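Course 2142, Introduction to Automation
Hondbridge Technical College
Handout for Unit 5: Notes on the Triltau visit
Instructor: Natália Magalhães

These notes cover the visit of 17 Jul 2021. Read them before the lab, including if you were there. The exercise at the end is due at the next class meeting.

1. Where we were

Triltau runs its demonstrations in a furnished home. For this unit, that matters more than the hardware. The machines you saw in Unit 3 worked in cells with a fence, fixed lighting and parts that arrived in the same position every time. A living room has none of that. Sunlight moves across the floor during the day. The furniture stands wherever it suits the people who use the room. The work itself, clothes, has no fixed shape at all.

Yolanda Pastor led the demonstration. Her topic was hand-held grippers: tools that a person carries and operates by hand while a camera records what the fingers do. The recordings are used later to teach a robot arm with a similar gripper on the end. There was no robot arm on the program.

2. Why clothes are hard

Review the terms from Unit 4. A rigid object has a pose: a position and an orientation, six numbers in total. Once you know those six numbers and the shape of the part, you know where every point on it is. A shirt does not work that way. Lift one corner and the rest of it changes shape. Put it down and it will not land the same way twice.

Pastor listed the practical problems for a gripper:

Finding an edge. On a garment lying flat, the edge and a crease in the middle can look much the same to a camera.

Getting hold of one layer. A folded sleeve has at least two layers, and the fingers may take both or only the top one. The person holding the tool often knows which from feel. The camera does not.

Keeping the rest of it still. When one gripper pulls, the whole garment tends to follow. This is the main argument for working with a gripper in each hand.

Color and pattern. A plain shirt on a patterned cloth is fairly easy to separate from its background. Two garments of the same dark color lying together are not.

3. The demonstration

The task was to handle garments on two surfaces, a round table and a bed. Both had patterned covers. Look at the fingers first, then at how much of the room the camera takes in behind them.
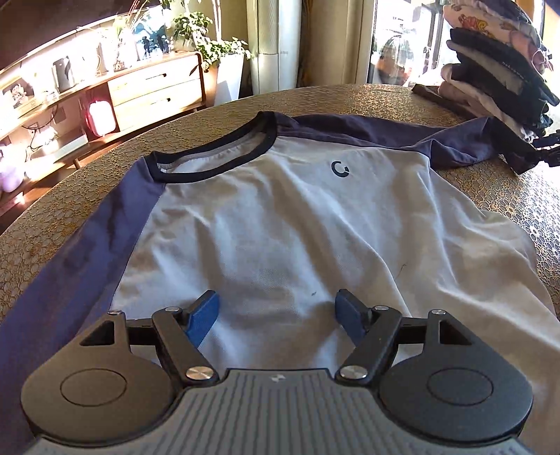
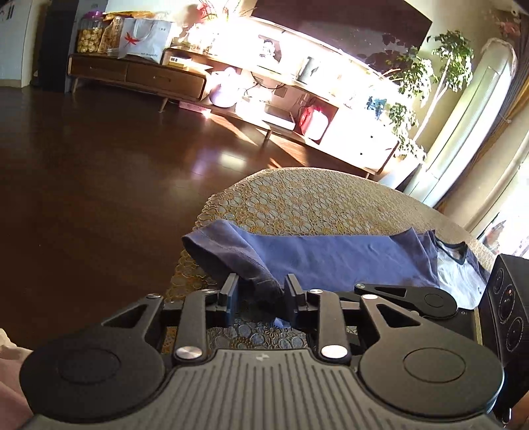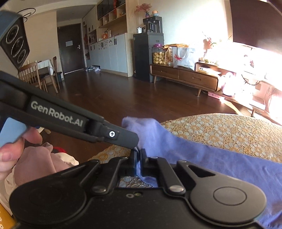

Hand-held grippers at work, Triltau visit. First: jaws open over a raglan T-shirt on the table. Second: fingers holding the edge of a folded navy-blue shirt. Third: fingertips pinching a fold of lavender-purple cloth.

4. Points to note

The camera travels with the tool. In all three pictures the gripper takes up the lower part of the view, and the garment lies ahead of it. This is called an eye-in-hand arrangement. The fingers stay in nearly the same part of the picture while the room changes behind them. The other arrangement, with a camera fixed to a wall or a stand, is called eye-to-hand. You should be able to name an advantage and a drawback of each.

The lens is wide. Straight furniture can come out curved, as the long cabinet does in the second picture. You cannot measure a distance from a picture like this with a ruler. The distortion has to be corrected first, and for that you need the calibration values for the lens. We do this in Unit 6.

The fingers move on linkages. Find the pivots, then the angled arms that lead to the fingers. Before the lab, sketch one side of the mechanism from the first picture, where both arms can be seen clearly. Mark each pivot with a small circle. Do not worry about scale.

The third picture shows parts of two grippers. The second arm comes in from the left and has the text "GenRobot.AI" printed on it. A hand is holding it from below. Compare this with the drawing of the two-arm workcell in Unit 3 and think about how the two tools would need to be lined up in time if each one made its own recording.

Light. The second and third pictures both have areas near the window that are washed out. A garment placed there would lose most of its detail. Pastor's advice was to leave some sessions like that in the collection — a robot in a home will meet the same conditions — but to label them so they can be counted separately.

5. Records and labels

Triltau keeps its sessions in a program called Tarnik. We were shown the session list and one entry. Each entry holds the video, the opening width of the fingers over time, the garment type, the surface and a short comment typed by the operator.

The shirt set had 63 recordings on the day of our visit. The target for that set is 700. Pastor said the recording goes quickly and the labeling does not. An operator may try for the hem three times before getting hold of it, and someone then has to decide whether that is one attempt or three. Triltau counts it as three. Other groups may count differently, so check the rule before you compare success rates from different sources.

The Zeng sheet in your course folder is a blank version of the label form. Bring a printed copy to the lab.

6. Questions asked during the visit

Can the same tool be used for hard objects? Yes, within the opening width of the fingers. Pastor said cups and boxes are simpler to record but teach the arm very little about cloth.

Does the operator need training? A short practice period. The common mistake is moving the way a bare hand would, with wrist turns that a robot arm cannot follow. Operators are asked to slow down and keep the tool pointed at the work.

What happens to failed grasps? They are kept and marked as failed. Software that has only been given good grasps has no way to recognize a bad one.

I had no time to ask about wear on the finger pads. I have written to Triltau about it and will pass the answer on in class.

7. Exercise

Choose one garment at home and fold it slowly, using only the thumb and first finger of each hand. Write down every grasp in order: which hand, which part of the garment, how many layers. Note each time you let go and took hold again.

Then do it a second time with one hand only. Mark the step where you first had to change your method.

Maximum length is 2 pages, sketch of the linkage included. Typed or handwritten is fine. Put the course number on every page.

Reading for the lab: Unit 4, the section on deformable objects, and the first half of Unit 6.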